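Florkbridge Home Play Forum > Indoor equipment > Mats and flooring

Crash mat under a home bouldering wall, one thick or two thin?

tallow_hill
Posted 3/30/20

Putting up a small climbing wall for the kids in the box room. Two panels wide and 2430 mm to the top edge, so they can get their feet a fair way off the floor. I've been looking at the Drumville folding mat, which is 60 mm thick, and wondering whether to buy one and double it over or spend more on a proper thick one. The floor is boards over joists with a thin carpet on top. The kids are 6 and 9. The older one jumps off everything.

Has anyone used the Drumville under a wall of that height?

grit_and_gravel
We have the Drumville. It's fine for tumbling and for sitting on. I wouldn't want to come off the top of your wall on to a single layer. Folded double it's better but then it only covers half the length, and the fold makes a ridge that is easy to turn an ankle on.

Benavides do a one-piece mat that is softer on top and firmer underneath. More money, and it doesn't fold at all, so think about where it lives when you aren't climbing.

mrs_pellow
I don't agree about the ridge. We've had ours folded for ages and the kids land across it all the time. Put the fold against the wall side and they hardly ever touch it.

What I would say is check the velcro. Ours came with strips on the short ends only and the mats creep apart on carpet.

grit_and_gravel
Against the wall is where they land if they slip off low down, though. That's most of the falls in our house.

tallow_hill
Thanks both. Would a rubber underlay stop the creeping? I've got an offcut from the garage.

G. Barbier
Rubber will stop it. I fitted mine that way. If you are on suspended boards, look at what the wall is fixed to before you spend anything on mats. Panels want to go into the studs or on to battens that go into the studs. Plasterboard plugs will not do it, whatever the packet says.

Gaëtan Barbier

tallow_hill
Battens are going in this weekend. Studs found and marked.

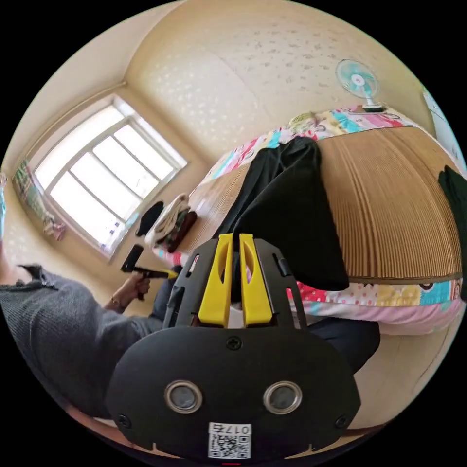
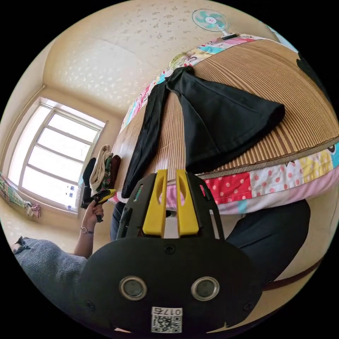 Re: Crash mat under a home bouldering wall
mrs_pellow
How far out from the wall are you planning to cover? Ours goes out the width of the mat and I wish it went further. Kids push off backwards when they let go, they don't drop straight down.

tallow_hill
I was going to do the width of one mat. The door opens inwards so I haven't got much more than that to play with.

oldshed
Rehang the door to open outwards. It's an hour's work if the frame is sound. Or take it off altogether, it's a playroom.

mrs_pellow
It's a box room on a landing, by the sound of it. A door opening out on to a landing near the top of the stairs is asking for trouble.

oldshed
Depends on the landing. Ours has opened outwards for years.

G. Barbier
You could lower the wall. Leave the top row of holds off until they are bigger. I did that with my two. They complained for a week and then started going sideways, and they climb better for it. It also means the thinner mat makes more sense.

grit_and_gravel
Seconded on leaving the top row off. I'd still go for the thicker mat because you will put the holds back on sooner than you think.

Anyone know if Ullico still sell their edge strips? They used to do a hook strip you could glue along the long side of a mat. That would sort out the velcro problem as well.

mrs_pellow
I got some from them last August. Cut it with ordinary scissors. Use contact glue, the sticky backing on its own peeled off ours. Leave it overnight with something heavy on top.

oldshed
Does the glue attack the vinyl?

mrs_pellow
Not on ours. Try a bit on the underside first.

tallow_hill
Right, I think I've decided. Top row of holds stays off for now. Three Drumville mats, two laid flat side by side and the third opened out on top in the middle, with the rubber underneath. That comes out cheaper than the Benavides and I can stack them behind the door. I'll order the Ullico strip for the long edges.

grit_and_gravel
You'll have a step where the top one ends. Same problem as the fold, only longer.

tallow_hill
I know. I'll see how they get on with it. If it's a nuisance I'll get a fourth and make it level.

G. Barbier
Check the bolts on the holds after the first few sessions. They settle in and then the holds spin. Hand tight plus a quarter turn is enough on ply.

tallow_hill
Will do. I'll post again when the mats have come.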